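Trisville Home Broadband Project
Progress report to the Bonetti Fund, second quarter
Prepared by Jessie McIver, 2024-07-14
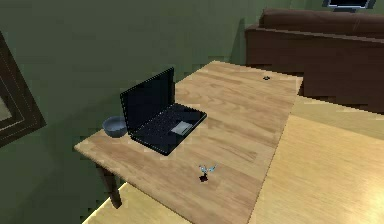
Where we are

Sorry this is going in on a Sunday. Short version: the router swap is mostly done, the wiring survey is behind, the helpline is busier than we budgeted for and we need a decision from you on the mesh kits before the next order goes in. Detail follows, money at the end.

Grant covers 1,000 households across the Trisville estate. As of the end of June 807 have the new router in and working on the day of the visit. The rest are a mix of no answer, moved out, refused, and the thirteen flats in Wilczyńska House where we can't get to the riser (see below).

Router swap

Going well on the whole. Visits are down to half an hour if the old kit is where it should be and the main socket isn't behind a wardrobe. Longer if it is. Ksawery has the two crews working opposite ends of the estate now, which stopped the van being shared and the mornings lost to it.

Main things found:

Old routers set to the same channel all the way up a stairwell. Every flat shouting over every other flat. New ones pick their own channel and this has sorted a good many of the "it's slow in the evening" complaints without touching the line at all.

Phone extension leads. People running the router off ten metres of flat cable under the carpet so it can sit by the telly. We move it back to the main socket and put a network cable to the telly where they let us. Some don't let us. Noted on the visit sheet and left.

Missing filters. Crews now carry a bag of them.

Passwords. First batch of routers came with a default password printed so small that residents couldn't read it. We've printed our own cards in large type, one for the fridge, and the crew writes it in. Calls about passwords dropped the week after.

Firmware. The Isance units shipped in two batches with different versions on them. The earlier version drops the 5 GHz network after a power cut and doesn't bring it back until you restart by hand. Updated version fixes it. Everything fitted since mid June is on the new one. Earlier ones are being updated remotely overnight, thirty at a time, so that if a batch goes wrong we can get round them all next day. None has so far. Two needed a visit but that was the power supply.

Wiring survey

Behind. I said in the last report it would be finished by now and it isn't.

Reason is mainly access. The survey needs the landlord's electrician present for the risers and he has been off, and the cover arranged didn't turn up on two of the agreed days. We now have a named contact and a fixed slot each fortnight. I'd expect to catch up over the summer but wouldn't promise the whole lot.

What we have surveyed so far is better than feared. Copper in the low blocks is old but sound. The tall block is worse, joints in the basement cabinet green with corrosion, and water getting in somewhere above it. Landlord told in writing. They've acknowledged it, no date for the work yet.

Wilczyńska House: the riser cupboard on the upper landings has been boarded over and painted, no one at the landlord's office knows when. Needs a joiner, and an asbestos check before the joiner. Check is booked. Until it's done those thirteen flats stay on their old kit. All thirteen have had a letter and a phone call, and four of them we lent a mobile router as a stopgap because there were children with school work to hand in. Will want those back.

Mesh kits: decision needed

The original plan assumed one router per home would do. In the flats it does. In the three-storey terraces on the east side it doesn't, the top bedroom gets nothing worth having. Party walls are solid brick and so are half the inside ones.

Three options as I see it.

Option one, do nothing, tell people to move the router to the middle floor. Costs nothing. Works in some of them. Means a long cable up the stairs in the others and we'd be back out within the month.

Option two, plug-in extenders. Cheap, quick to fit, and Ksawery has tried two models in one of the terraces. Both gave a signal upstairs but speeds were well under half what the router gave in the same room as it, and phones hang on to the wrong one when you walk about. Residents will ring us. I'm against it.

Option three, a two-unit mesh kit per terrace. Tried in the same house, much steadier, the tenant's work calls held on the top floor with somebody streaming downstairs. Dearer. We could cover it from the underspend on van hire plus part of the contingency, no new money needed, but it is a change of use and your terms say we have to ask. So I'm asking. A yes or no by email is fine, I can do the form after.

Supplier holds the price for us until the end of the month.

Helpline

Busier than planned. We budgeted for two mornings a week and it's now four, with Mondays the worst. What people ring about, commonest first: can't get the printer back on, can't get the telly back on, forgotten password, slow, no service at all.

Printers are a pain. When the network name changes the printer sits there looking for the old one, and most of these have a two-line display and a menu nobody could love. From next week crews will reuse the household's old network name and password where those are known and the password isn't something daft. Should have done this from the start tbh. Where we've tried it nothing in the house needed reconnecting.

"No service at all" was a real line fault in a small number of cases and those went to the provider same day. Others were switched off at the wall.

We've written a one-page sheet in plain words: what the lights mean, what to turn off and in what order, who to ring. Polish version done, Ksawery's work, checked by two residents. Portuguese one is being checked now. Somali still to commission.

Drop-in sessions

Held weekly at the community room. Attendance up and down. Hot evenings are poor. The session on scam emails was full and people asked for it again, so it's going in twice in the autumn list. The session on parental controls had a handful, and I think the title put people off (it was called "Managing Access in the Home", my fault).

The loan laptops are nearly all out. Two returned, one with a cracked hinge, repaired. We ask borrowers to bring them in every couple of months for updates and most do. Batteries on the oldest ones are going and I'd sooner replace the batteries than the machines, quote on its way.

Staffing

Second fitter started and is now going out without Ksawery. Helpline hours above are being covered by me and by overtime, which can't go on past September. I'd like to move to a part-time post. Draft job description to you seperately.

Ksawery has done the ladder and working at height refresher. Mine is overdue, booked.

Problems and risks

Landlord access, as above. This is the big one. If the fortnightly slot slips again the survey runs into winter and the basement work will be harder.

Router stock. Enough for the remaining homes plus a few spares. Returns rate has been low. If the fund wants us to take on the sheltered housing next door as was mentioned at the spring meeting, we have nothing on the shelf for it and lead time is long.

Old kit. We are sitting on a cage full of old routers. They belong to several different providers, some want them back and some don't care. Sorting through is slow. Anything not wanted gets wiped and goes to the recycler, certificate kept. The cage is in the way of the bike store and we've been asked to shift it.

Data. Visit sheets were on paper with names and passwords on the same page, not good. Changed. Password now goes on the resident's card only and we keep no copy. Old sheets shredded, done by me.

Money

Spend is under profile on van hire and survey, over on helpline staffing, on profile for kit. Contingency untouched so far. Full table in the spreadsheet sent with this, please use the second tab, the first is last quarter's and I haven't worked out how to stop it opening there.

One invoice from the cabling firm is in dispute. They charged for a return visit that was down to their own missed appointment. Have asked for a credit note.

Next quarter

Finish the remaining swaps where people want one. Final letter to the no-answers then close them off.
Asbestos check, then joiner, then Wilczyńska House.
Survey: tall block first, then whatever we can get to.
Mesh kits in the terraces if agreed.
Earlier routers all on the new firmware.
Somali sheet.
Resident survey, short, by text and on paper. Draft questions welcome if there is anything the fund particularly wants asked.

What we need from you

Yes or no on the mesh kits, before the end of the month please.
A view on the part-time helpline post.
Whether sheltered housing is likely this year or not.
The new claim form, the link in your last email goes to the old one.

I'm on leave the first week of August, Ksawery Kubiak will pick up anything urgent and has the spreadsheet.

Jessie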